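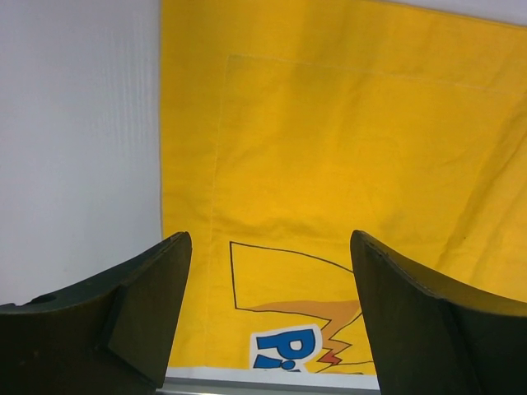 About Hodley Textile Care

Hodley Textile Care is a commercial laundry and garment maintenance company. We wash, inspect, repair and return workwear, bed linen and table linen for businesses that do not want to run a laundry of their own. The work is done at one plant, on the Mastgate estate, and carried on our own vehicles. We do not take in household washing, dry cleaning or carpets.

The company began as a repair shop for protective clothing. Washing was added when customers asked for garments to come back clean as well as mended, and it is now the larger part of the business. The repair room still has its own staff, its own entrance for goods and its own record system, which was later extended to cover the whole plant.

What we handle

Most of our volume is workwear: high-visibility jackets and trousers, flame-retardant coveralls, food production coats, and plain cotton and polycotton uniforms. The remainder is flat linen for guest houses, care homes and caterers. Workwear and flat linen are washed in separate machines and never share a load. Food production coats have a further separate line, with a barrier wall between the soiled side and the clean side.

Garments are either owned by the customer and maintained by us, or owned by us and rented. The washing process is the same in both cases. The difference lies in who pays for replacement and who decides when a garment is finished.

How a garment moves through the plant

Soiled goods arrive in sealed bags and are weighed by bag. Each garment carries a chip sewn into the collar seam or the waistband, which is read on arrival and again before dispatch. If the two readings do not match, the order is held and the missing item is looked for before the vehicle is loaded.

Sorting is by fibre, colour, finish and level of soiling. High-visibility garments are sorted by background colour as well, as fluorescent orange and fluorescent yellow do not age in the same way and a small amount of dye transfer can take a garment outside its colour limits. Pockets are emptied by hand. Pens are the most common find and the most expensive one.

Washing is done in barrier machines and washer-extractors under fixed programmes. Each programme sets water level, temperature, time, mechanical action and chemical dose, and operators cannot alter it at the machine. Changes are made by the process department after a trial and are logged with a reason. Retroreflective tape is treated as the weakest part of any garment that carries it, and the programme is written around the tape.

Drying follows the same principle. Coated fabrics are dried at low temperature and taken out with a small amount of moisture left in them, then finished on hangers in a tunnel. Cotton flatwork goes straight from the extractor to the ironer.

Inspection and repair

Every garment is inspected after finishing, under lamps of a fixed colour temperature. The inspector checks seams, closures, tape, cuffs and knees, then passes the garment, sends it for repair or withdraws it. Repairs use the original type of thread and fastening where it can be obtained. We do not patch flame-retardant garments with ordinary cloth, and we do not cover or cut away tape to reach a tear.

A garment is withdrawn when its colour or reflectivity falls below the limit agreed in the contract, when repair would cost more than the remaining life justifies, or when it has reached its stated maximum number of washes. For rented high-visibility items we record the wash count for each garment individually. Customers can see this record in Lelano, our account system, along with delivery dates, repair notes and open queries.

Withdrawn garments have badges and logos removed before they leave the building. Cotton goes for wiping cloth. Mixed fibres go to a recovery firm where one will accept them, and coated fabrics are still mostly a disposal cost. We would like to report better on this last point and at present cannot.

Water, heat and chemicals

The plant recovers heat from the outgoing waste water and uses it to warm the incoming supply. Final rinse water from flat linen is filtered and used again for the first wash of heavily soiled workwear. It is not reused on food production coats.

Detergents are delivered in bulk and dosed automatically. Softener is left out of all flame-retardant and high-visibility programmes. Where customers ask for a fragrance-free wash, this can be set at account level for linen; workwear is fragrance-free in every case.

The plant and its people

The Mastgate building has a floor area of 3,849 square metres, including the repair room and the vehicle bay. We employ 115 people across washing, finishing, repair, transport, process control and the office. There are 3 production shifts. New staff on the soiled side are trained in handling sharps and contaminated goods before they open a bag, and all plant staff repeat the training each July, when the annual machine service is also carried out.

A second, smaller site at Chmielewska is used for storing rental stock and for sewing in chips and badges. No washing is done there. New contracts are normally set up from Chmielewska, with measuring sessions held at the customer's own premises.

We currently hold 1,582 active accounts. These range from single workshops with a handful of coveralls to care groups with daily linen deliveries. The minimum contract for workwear is set by wearer and not by weight, so small firms are charged on the same basis as large ones.

Sending us a trial batch

Firms thinking of moving their laundry are welcome to send a trial batch. We ask for garments that have been worn normally and not washed beforehand, with the care labels in place. The batch is returned with a written note of the programme used, any repairs suggested and any items we would decline to process. Trial garments are fitted with temporary tags - please leave these on until the batch has been checked against the delivery note.

Care homes should contact the office before sending personal clothing, as this service is limited to certain routes.

Goods for the repair room should be delivered to the side entrance and marked REPAIR ONLY on the outer bag. The main gate is for booked vehicles.

Page last revised 15th November.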